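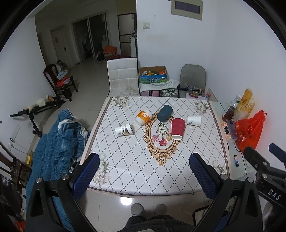

Figure 3. Paper cups lying on a dining table with a patterned tablecloth.

4.2 Weight loss before the contest and punch output

We now turn to the amateur boxers who reduced their body mass in the weeks before a contest. As explained in Section 3, the group came from two clubs, Noson and Karkudcombe, and all of them trained under their usual coach during the whole study. We did not ask any boxer to lose weight. The choice of weight class was made by the boxer and the coach, and we only recorded what they did.

The boxers were followed for 30 days. In this period 17 of them lost weight and 13 kept a stable weight. The two groups were similar in age and in years of training, but the first group contained more boxers from Karkudcombe, where it is common to compete one class lower than the normal training weight. This difference between the clubs should be kept in mind when reading the results.

Punches were counted from the sparring rounds by two observers, Noiphan and Haberkorn, who worked separately and did not know which boxer belonged to which group. When their counts were not equal, the round was watched again by both of them together. In total 511 rounds could be used. Rounds stopped early by the coach were left out, also when the reason was only a loose glove or a problem with the headgear.

In the first two rounds of a session we found no clear difference between the groups. In the third round the boxers who had lost weight threw fewer punches to the body, while the number of jabs stayed almost the same. Several of them told us that their legs felt heavy and that they preferred to stay at long distance. This agrees with the earlier remark of Cui that body punches are given up first when a boxer is tired – although that work looked at professionals, who box longer and have more time to recover from the weigh-in.

The speed of the weight loss seemed to matter more than its size. Boxers who started early and lost weight slowly kept their usual behaviour in the third round. Those who lost most of it in the last week did not. We are careful with this result, as the second subgroup was small and most of its sessions took place in September, when the Karkudcombe gym was very warm in the evening.

Sleep and mood were recorded with the Futari diary, which the boxers filled in before breakfast. The answers on mood are treated in Section 4.3. For sleep, the diaries of four boxers had too many empty pages and we did not include them.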